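Nendalitz Contributor Guide
Section 4: Setting up a performer page

A performer page holds the biography, credits and awards for one actor, presenter or voice artist. You need a contributor account with editing turned on before you start. If the Edit menu is gray when you sign in, go back to Section 2 and finish the account check.

The steps below use the page for Tien-fu Wu, who has credits in the television series Gristiswood and the feature Nurmi. Your screens will look the same apart from the name and the credits.

4.1 Check for an existing page

1. Open the Ovance editor and choose People from the left menu.
2. Type the performer's family name in the search box and press Enter.
3. Search again with the given name only. Names with a hyphen are often stored without one, so try Tienfu and Tien Fu as well as Tien-fu.
4. If a page comes up, open it and compare the credits with the ones you have. Two performers can share a name.
5. If there is no match, click New Person.

Caution: Do not make a second page for a performer who has changed names. Open the existing page and add the new name under Also Known As. Duplicate pages split the credits between them and have to be merged by hand, which only a senior editor can do.

4.2 Enter the basic details

1. Type the name as it appears on screen in the performer's most recent credit. For this page that is Tien-fu Wu.
2. Choose the name order. Given Name First is the default.
3. Fill in Main Occupation. Pick one entry from the list. Other work, such as directing or writing, goes in the second field.
4. Enter the date of birth if it has been published in an interview, a press kit or the performer's own site. If only the year is known, leave the day and month blank. Do not put in January 1 as a stand-in.
5. Click Save Draft.

The age shown on the page is worked out from the date of birth each night. There is no age field, and you should not write an age in the biography text. An age typed by hand will be wrong within a year.

Note: The draft is given a page number when you save it for the first time. Tien-fu Wu is page 1163. Write your number down. You will need it if you contact the help desk or if you want to link to the page before it goes live.

4.3 Write the short biography

The short biography appears at the top of the page and in search results. The limit is 275 characters including spaces. The counter under the box turns red when you go over, and the Save button stops working until you trim the text.

1. Start with what the performer is known for. Place of birth can come later.
2. Name the role as well as the show. "Plays the ferry pilot in Gristiswood" is more use to a reader than "stars in Gristiswood."
3. Leave out net worth, height, and relationship status. These fields were taken off the site in July and moderators will delete them from the text.
4. Leave out words of praise. If a performance won something, it belongs in the Awards tab.

A longer biography can be added on the Full Bio tab. It has no length limit, but anything longer than a screen should be split up with subheadings – Early Life, Career and Other Work are the usual ones.

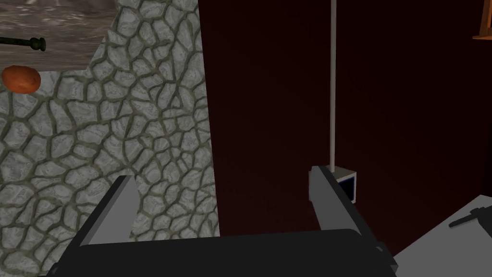
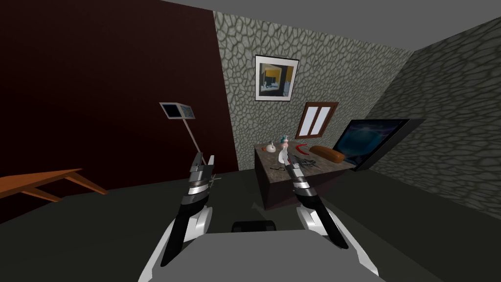
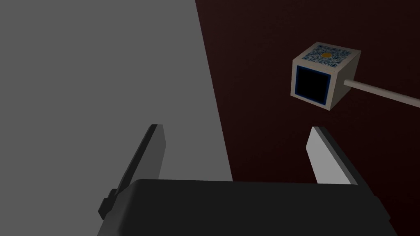
4.4 Add credits

Credits are linked to title pages. You cannot type a title as plain text, so the title must already be on the site. See Section 5 if you need to add one.

1. Open the Credits tab and click Add.
2. Enter the title or its page number. Gristiswood is 1158.
3. Choose the credit type: Regular, Recurring, Guest, Voice or Uncredited.
4. Type the character name. Use the spelling in the end credits even when a press release has it differently.
5. For series, enter the first and last episode. For a single guest part, put the same episode in both boxes.
6. Click Save Credit. The tab reloads and the new line appears at the top of the list.
7. Repeat for each title, then click Sort by Year.

Note: Recurring means three or more episodes in the same season. A performer who turns up once in each of several seasons is still listed as Guest.

Caution: Uncredited parts need a source. Paste the web address or the name and issue of the publication in the Source box. Credits marked Uncredited with no source are removed at review, and the rest of your submission may be held up along with them.

If a project has been announced but not released, tick Upcoming. The tick clears itself when the title page gets a release date that has passed. Parts the performer has only been rumored to be up for should be left off.

4.5 Add awards and nominations

1. Open the Awards tab.
2. Pick the awarding body from the list. If it is not there, choose Request New and carry on with the next award while you wait.
3. Enter the year of the ceremony. This may be a year later than the release of the work.
4. Choose Won or Nominated.
5. Link the award to a credit. Nurmi will show up in the drop-down list only if you have saved it on the Credits tab.

For an ensemble award, tick Shared. You do not have to add the other cast members yourself. They will each get a prompt on their own pages the next time someone edits them.

4.6 Send the page for review

1. Click Preview and read the page through from top to bottom.
2. Click each title link and check that it opens the right film or series. Remakes with the same name are the most common mistake.
3. Click Submit.
4. Choose New Page as the submission type and add a line for the moderator if anything needs explaining, such as two sources that give different birth years.

The status changes from Draft to Waiting. You can still make changes while it says Waiting, but each change moves the page to the back of the line. Once it says In Review the page is locked.

If the page is sent back, the moderator's comments appear in yellow beside the fields they refer to. Fix each one, click Resolved, and submit again. You have up to 3 tries before the page is passed to a senior editor, who will finish it or write to you.

Continue to Section 5, Title pages and episode lists.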